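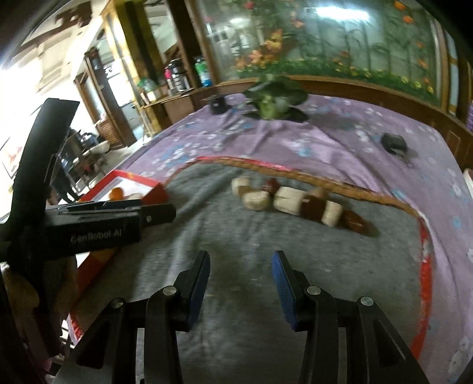
Pinça preta com almofadas azuis, sobre tapete cinzento.

Plekent Fenico: três semanas com ele no bolso
Análise, janeiro de 2018

Telemóvel barato, 169 euros na Dunbar, sem contrato. Chegou antes do Natal, ficou a ser o meu telefone principal desde então. Cartão pessoal num lado, o do trabalho no outro. Escrevo isto à pressa que amanhã vou de viagem e quero despachar o texto antes.

O que vem na caixa: telefone, carregador, cabo, adaptador para auscultadores, uma capa de silicone transparente que apanha cotão como se fosse íman. Auscultadores não há. Película já colocada no ecrã, com uma bolha no canto. Tirei-a no segundo dia.

Construção. Plástico atrás, metal à volta. Não range. Botões do lado direito, o de ligar um bocado baixo demais para o meu polegar, e nas primeiras noites andei sempre a baixar o volume quando queria bloquear. Leitor de impressões digitais nas costas, rápido, falha com os dedos molhados como falham todos. Traseira escorregadia. Deslizou duas vezes do braço do sofá, zero estragos, havia tapete.

Ecrã no formato alongado que toda a gente anda a copiar. Cores um pouco frias de fábrica, há um menu para corrigir e resolve quase tudo. Na rua com sol forte, sofrível. Dentro de casa óptimo. O brilho automático é lento, entra-se numa divisão escura e leva-se com a luz toda na cara durante uns segundos. Às tantas desliguei e passei a mexer à mão.

Desempenho normal para o preço. Mensagens, correio, mapas, navegador com muitos separadores, tudo anda. Trocar de aplicação depressa já custa, sobretudo com o mapa aberto e música a tocar. Jogos leves sim, os pesados só com os gráficos no mínimo e mesmo assim aquece na zona da câmara. Nunca ao ponto de incomodar, mas sente-se.

A interface é a Skonport, que a Plekent mete por cima do Android. Já tinha usado a versão anterior noutro telefone e detestei. Esta está bem melhor: menos aplicações repetidas, gaveta de aplicações outra vez (finalmente!), ícones que já não parecem de brinquedo. Continua a haver dois navegadores e duas galerias, e uma loja de temas que manda notificações até se descobrir onde se cala. Definições > Temas > lá no fundo. Traduções para português a meias, apanhei um menu em inglês e um "Guradar" num botão.

Actualizações é onde tenho mais dúvidas. A marca fala na próxima versão do Android em maio. Fica a promessa. O correcção de segurança que trazia instalada já era velha quando abri a caixa e só entretanto chegou uma nova.
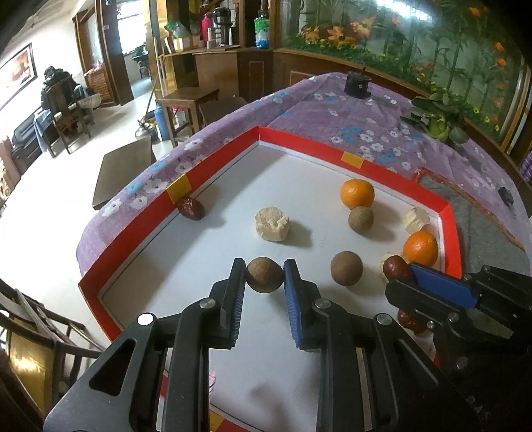

Dá para usar dois cartões SIM e um cartão de memória ao mesmo tempo?
A gaveta só tem dois espaços, por isso com dois SIM fica-se sem cartão de memória.

E isso chateia-me, porque o armazenamento interno enche num instante. Passei para lá a minha pasta de fotografias, cerca de 1.000, mais a música, e já anda a pedir-me para limpar coisas. Quem vive com um SIM só compra um cartão e esquece o assunto.

Bateria. A melhor parte, de longe. Saio de casa de manhã com 100%, volto à noite e ainda sobra quase metade, com uso normal (correio, chamadas, muita rede social nos transportes). Em dias de GPS baixa mais, claro, mas nunca fiquei apeado. Carregamento lento. Muito lento mesmo. Ponho à noite e não penso nisso. Se precisam de meia hora na tomada antes de sair, esqueçam.

Câmara de dia: decente. Bom detalhe no centro, cantos moles, céus um pouco lavados. O HDR automático acerta mais vezes do que falha. De noite, papa. Ruído por todo o lado e a focagem fica à procura. O modo retrato recorta as orelhas às pessoas, usei duas vezes e desisti. Câmara frontal suficiente para videochamadas. Vídeo sem estabilização, a andar fica tudo aos saltos.

Som: coluna única em baixo, alta mas metálica. Tapa-se com a mão quando se vê vídeo deitado. Chamadas limpas, do outro lado nunca se queixaram. Auscultadores só pelo adaptador, que já perdi uma vez e encontrei no forro do casaco. Bluetooth estável no carro.

Rede e Wi-Fi sem histórias. O GPS demora a apanhar sinal à saída do metro, depois segura bem. Não tem NFC. Para mim tanto faz, para quem queira pagar com o telefone arruma a conversa.

Alternativas. Até 200 euros há concorrência com melhor câmara e pior bateria, e há modelos do ano passado em promoção que valem uma olhadela, sobretudo se ainda receberem actualizações. Abaixo dos 169 não vi nada que me fizesse trocar. Na Dunbar fazem devolução sem perguntas dentro do prazo, convém guardar a caixa e os plásticos todos.

Gostei: bateria, leitor de impressões, ecrã dentro de casa, preço.
Não gostei: fotos à noite, gaveta híbrida, carregamento, notificações da loja de temas.

Nota: 7 em 10. Volto a isto quando sair a actualização do Android, se sair. Comentários abertos aí em baixo, respondo quando voltar de viagem.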